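Lost Property and Left-Behind Items – Frequently Asked Questions

Last updated: 30 September 2022

These questions cover items left at the Levton and Kemeys buildings, including the shared kitchens, the meeting rooms, the after-school room and the bike cage. Items left on the shuttle bus go to the bus operator and are held at their own depot.

How do I find out if you have my item?

Fill in the lost item form at either front desk, or phone the desk and we will fill it in for you. We need to know what the item is, its colour, any marks or pictures on it, and the room where you think you left it. A good description saves a lot of back and forth. "Black cord" matches half the shelf. "Black laptop cord with green tape near the plug" matches one thing.

We check forms against the register each morning. If there is a match we will call you the same day.

What is the register?

It is the list of everything handed in. Each item gets a number, a short description, the place it was found and the date. The numbering started again when we moved to the new system, called Skimivness, and it has now reached 3,816. If you were given a number under the old paper system, bring the slip with you and we will look it up by hand.

What gets handed in most?

Water bottles, by a long way. We logged 273 of them last financial year. After that it is kids' hats, umbrellas, single gloves in winter, phone chargers and lunch containers. Stationery and desk gear turn up more often than people expect, mostly after rooms are rearranged for an event.

Where are the items kept?

Small items go into large grey bins in the sorting room at Levton. They stay there until they have been logged, then they move to the numbered shelves. Things found at Kemeys come across twice a week and go through the same process.

Nothing is sorted by owner or by value at the bin stage, so quite different things sit together for a day or so. If you come in and your item is still in a bin, staff can log it and hand it over on the spot, as long as you can describe it first.

Can I look through the bins myself?

No. Please wait at the counter and a staff member will look for you. We had a few items claimed by the wrong people when the bins were open to everyone.

I have lost one slipper or one shoe. Is it worth asking?

Yes. We keep single footwear for the same length of time as everything else. Children's slippers from the after-school room are the usual ones. Tell us the colour and the character, if there is one, and bring the other slipper if you still have it. Saying "Spider-Man" is a start, but also say whether the slipper is blue or red and where the face is, as there have been several kinds.

My office is missing a stapler, hole punch or tape dispenser. Could it be with you?

Quite possibly. Desk items left in meeting rooms overnight are collected by the cleaners and brought to sorting. Most of them look alike, so please tell us the colour, whether there is a roll still in the dispenser, and any label or initials on the base. If your team has its own set, we suggest writing the room number underneath in paint marker. Sticky labels tend to come off.

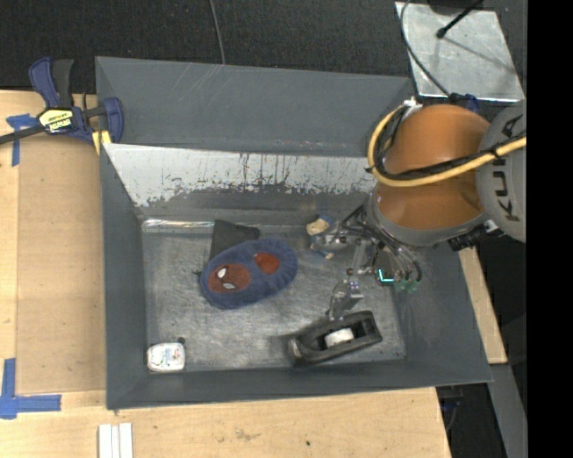
How long do you keep things?

General items are kept for eight weeks from the date on the register. Perishable food is thrown out the day it is found, and so are open drinks. Lunch containers are emptied, washed and kept for two weeks.

Wallets, bank cards, passports and keys are locked in the office safe. Bank cards are kept for two working days and then destroyed. Passports go to the police station if we cannot reach the owner.

What happens to items that are not claimed?

Clothing, toys and footwear in pairs go to an op shop. Single shoes and slippers go into textile recycling. Stationery and desk items in working order are put in the supply cupboard on level one, and any team may take them. Last year 1,829 items went out one of these ways. Electronics are wiped if they can be and sent to e-waste.

Once an item has left us we can't get it back, so please ask early.

Is there a charge?

There is no charge to collect from the counter. If you want something posted, you pay the postage. We don't post glass, liquids or anything with a lithium battery.

What do I need to bring?

Your register number if you have one, and photo ID for anything kept in the safe. For a phone, you will be asked to unlock it at the counter. A parent or carer can collect for a child. If someone else is collecting for you, send us their name beforehand – a phone call is fine.

I found something. What should I do with it?

Take it to the nearest front desk. Tell them the room and roughly what time you found it. Please don't leave things on the counter after hours, and please don't keep them at your desk while you ask around, as the owner has usually already filled in a form with us.

If the item is sharp, leaking or too heavy to lift, leave it where it is and ring the desk.

Do you hold items from the Genus events?

Yes, if the event was in one of our buildings. Organisers have their own box on the day. Whatever is left in it comes to us the next morning, so allow one extra day before you call.

Are lost items insured?

No. We take reasonable care of what is handed in, but we can't pay for loss or damage. For anything valuable, talk to your own insurer and ask us for a copy of the register entry.

Who do I contact if I am not happy with how my claim was handled?

Write to Raghavendra Nadar, building services, care of the Levton front desk. Include your register number or the date of your form. You will have a written reply within ten working days.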